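### 3.2 Seating and table height

The second part of the study dealt with how long people stay comfortable at shared work tables. Diaries were kept at two sites, Feltstead and Plenden, through August, and 94 participants returned enough pages to be used. Each page covered one sitting. Participants noted when they sat down, when they first shifted because of discomfort, and where the discomfort was felt. Pages with no start time were left out.

Tables at Feltstead were of a single fixed height. Those at Plenden could be raised or lowered, though most diaries from that site record no change during a sitting. Neck and shoulder complaints were more common than back complaints at both sites, which differs from the pilot, where the lower back came first. Work done with the hands held above the tabletop (Figure 4a) was entered under a separate code from work with the forearms resting on it.

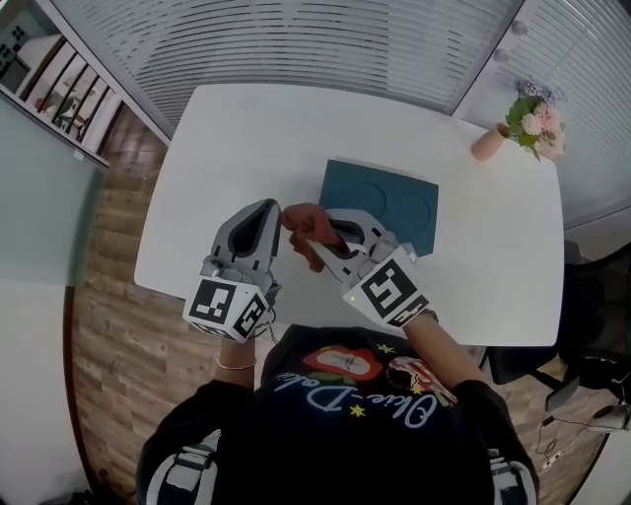

Tsehay Wako, reading an early draft, objected that the two codes were too coarse, and that a person who rests one arm and lifts the other would be put in either group depending on who did the coding. She asked for the mixed pages to be pulled out and reported on their own. We went back to the diaries and found 107 pages that could be called mixed. Taking them out made the gap between the two groups slightly wider but did not change its direction, and the tables in this section keep them in.

The time to first discomfort was shorter for raised-hand work at both sites. The difference was larger at Feltstead. We can't say whether this comes from the fixed tables or from the longer sittings usual there, as the two go together in our data. Participants under the Rirko shift pattern had a set break and are shown in a separate row.

Standing was allowed at both sites and was recorded as a posture in its own right (Figure 4b). A standing person looking down at something low bends the neck forward, and we expected more neck complaints on these pages. The number of standing pages from Plenden was too small to compare. At Feltstead the neck was named more often on standing pages than on seated ones, and the shoulders less often.

Where a sitting included both postures, the page was coded by the one that took up more of the time. Belmiro Veloso recoded a sample of the pages without seeing the first set of codes. The two sets disagreed mostly over short sittings.

**Figure 4.** Working postures: (a) seated, hands over the tabletop; (b) standing, looking down.

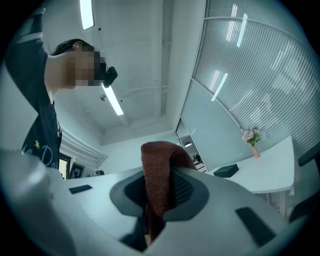 ### 3.3 Lighting

Light levels were read at each table with a Kassa meter, once in the morning and once in the late afternoon. Readings were taken at the table surface with the ceiling lights on and the blinds left as found.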